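4.2 Intake forms and reported coat condition

Our second claim to test was that salons with longer intake forms send home calmer dogs. Pangilinan argued this from owner surveys at the Plirnidwood salons, and the trade has repeated it ever since. We doubt the surveys can carry that much weight. An owner who has just paid for a full groom is a poor judge of how the dog behaved on the table. 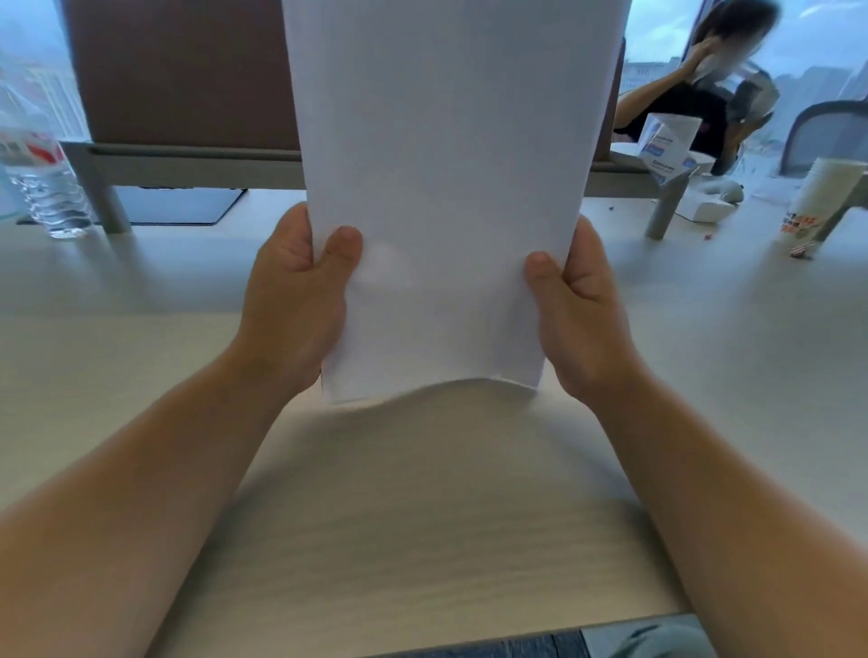
We asked 69 salons to send their completed intake forms for April and received 2,204 usable records. Most salons still work on paper, and paper has its own troubles. Sheets get out of order before anyone types them up, and a stack held upright by its lower sides, as in Figure 3, can bow along the bottom edge even with a thumb pressed on each side. Page order was therefore checked against the appointment log. Records that could not be matched were dropped, a step the earlier work does not report.

Figure 3. Handling of loose sheets.

The matched records give little support to the original claim. Handlers using the long Fenditard form scored dogs as calm slightly more often than those using the short one, but the gap vanished once we compared dogs of similar age and coat type.

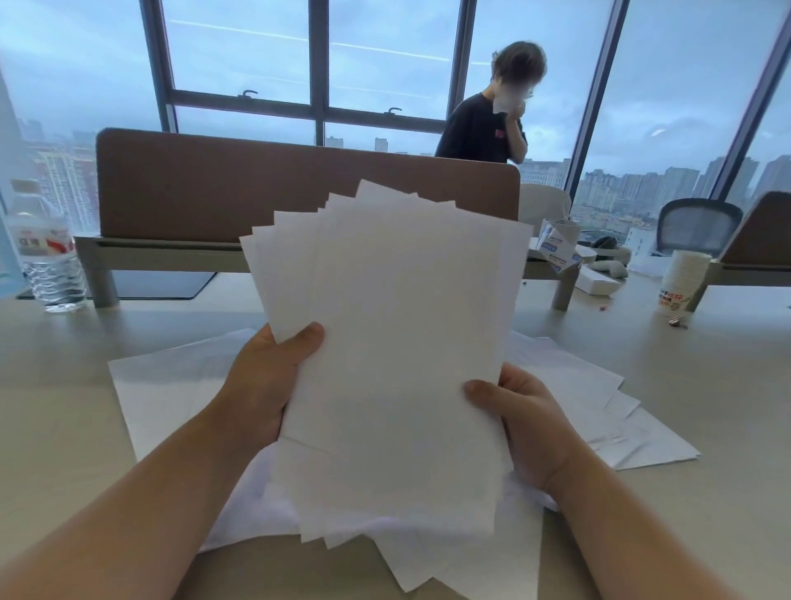 Nor did the gap return when we left out first visits. Salazar has suggested that the long form helps mainly with nervous dogs, and our data cannot rule this out. Only 200 dogs were marked nervous before grooming, and the handlers who marked them also scored them afterward. We would want a second scorer, blind to the form used, before advising any salon to change its paperwork.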